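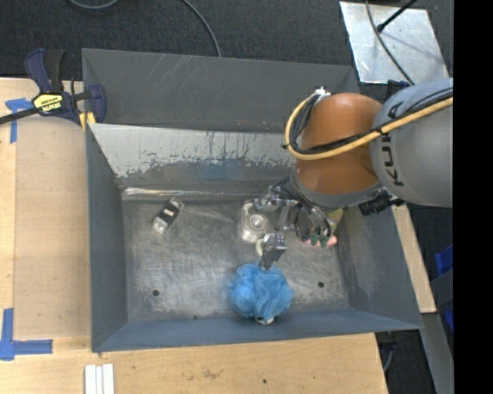 Dec 19, 2023

I have been meaning to write about the state of my small-things problem for months, and with the house filling up for Christmas I've finally run out of excuses. By small things I mean all the stuff that has no proper home. Not the plates, not the coats. I mean the bath puff that is still perfectly good but isn't hanging anywhere, the little clear shiny something that came with something else, the odd bit with a black middle that might be a lid or a cap or half of a pen. You pick it up, you look at it, you put it down again in a slightly different spot. I must have done that for 322 days of this year.

So, a big metal bin. Dark grey, sloping sides, scratched to bits on the bottom, and everything homeless goes in it. That's the whole system!

I got the idea in June, when we were staying in Gunham and I went round the reclamation yard there on a wet afternoon. They had rows of old metal bins stacked up by the back wall and people were buying them for logs and compost and I don't know what else. I came home without one, obviously, and spent the rest of the summer thinking about it. By the time I'd made up my mind I was perfectly happy with something battered. If a thing is already scratched I don't fuss over it, and I can drop a tin-opener in without wincing.

The rule is that a thing can go in the bin with no thought at all. No sorting, no asking whose it is, no wandering upstairs with it and coming back down with three other things. Then, once a week, I go through the lot with a cup of tea and a tray on my knee, and every single item has to go somewhere. It can go back to its room, or in the charity bag, or in the rubbish. It is not allowed back in the bin. (It does sometimes go back in the bin.)

What I like is how few things there are when you see them against all that bare metal. On a worktop, five bits and bobs look like a landslide. At the bottom of a deep bin they look a bit lost, and I find myself feeling quite kindly towards them. A bright blue bath puff is easy, you can spot it from the doorway and it goes straight back to the bathroom. The see-through things are the devils. Anything clear and shiny just turns into a glint, and I've learnt to feel for those with my fingers first and look second. Same with anything small that rolls up against the edge and sits there being nearly invisible.

On the subject of bath puffs, can we talk about how long you're supposed to keep them? I used to hang on to mine until they'd gone flat and sad and the string had come off. Now I have a new one every so often and the old one does the taps and the tiles before it goes. They're brilliant on taps. All that netting gets round the back where a cloth won't go, and you can rinse it out and hang it up and do it again next week. I also tried one on new potatoes once. I wouldn't, personally, the skins get into the folds and you're picking them out for ages.

Before the bin there were boxes. I bought a set of Wesen drawer dividers, nine of them, and they were very nice and I spent a whole evening sliding them about like a puzzle. The trouble was that every little section needed a purpose, and I can't give a purpose to a thing when I don't know what it is. Then I had a fabric basket from Puken that looked lovely and swallowed everything. Soft sides are fatal. Things go down the edges and into the creases and you find them two winters later. Steep hard sides are much better — whatever you drop in slides to the bottom and stays where you can see it.

Cleaning it takes no time either. I tip everything on to the tray, wipe round with a damp cloth, dry it properly so it doesn't mark, and give the corners a go with an old toothbrush. The scratches don't come out and I've stopped trying. There was a week when I got quite keen and bought a tub of metal polish, and I can report that I had one shiny patch the size of a saucer and a sore elbow.

A couple of you asked after my post on the hall cupboard whether I'd carried on with the Agbayani method, the one where you write every item down in a notebook before you're allowed to move it. I got to 457 lines and gave up in the middle of the string drawer. I still have the notebook, and I do use it, but only for Christmas card addresses.

Next job is the airing cupboard, which I'd like done before anybody needs a clean towel. There's a pillowcase in there full of other pillowcases and I can't remember why. If you've got a good way of folding a fitted sheet then please put it in the comments, as mine all end up rolled into a ball and shoved at the back behind the hot water tank.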